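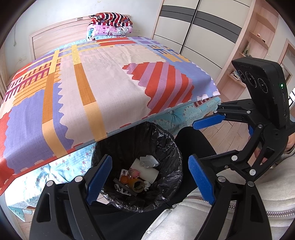

The back bedroom, Mudport

I've been meaning to put this page up since October, and here we are at last! We rent the flat by the week and the back bedroom is my favourite, mostly for the bedding (I can't resist a loud pattern).

Lavender, orange, red and yellow all on one quilt, and I'd happily have it in every room. The starry blue sheet peeping out underneath was my choice too.

Spare blankets are folded by the headboard, stripes on top, pink floral under. Take both if you're a chilly sleeper – I always do!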